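Tritlow Community Orchard - Progress Report, September

Grafting and planting
The Prirkum block is now fully planted. We set 100 young apple trees on semi-dwarf rootstock, two more rows than last year, and losses have been low. The trees nearest the creek had some leaf curl in early summer but grew out of it after we thinned the weeds and moved the drip line. The Hirvonen pears are a year behind. Rabbits got under the fence twice and we have since buried the wire deeper.

Water
The Orkilex pump was installed in June. It fills the upper tank overnight, so we no longer haul water by truck. The tank holds 600 gallons - enough for the young trees in a dry week, but short for the whole site. We would like to talk about a second tank before next season.
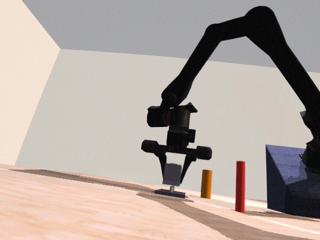 Simulated view: black robot arm holding a gray block over a wood-grain surface.

Public days
Pruning classes ran every Saturday in March and were full. The cider pressing drew 70 people, more than we had cups for. Parking on the lane was a problem and the neighbors told us so. Next time we will use the school lot and have people walk up.

Spending
We are under budget on labor and over on fencing. The grant terms allow us to move money between those two lines, and we ask for your approval to do that. Receipts are attached.

Next quarter
Mulch the Prirkum rows, replace the dead pears, fix the lower gate.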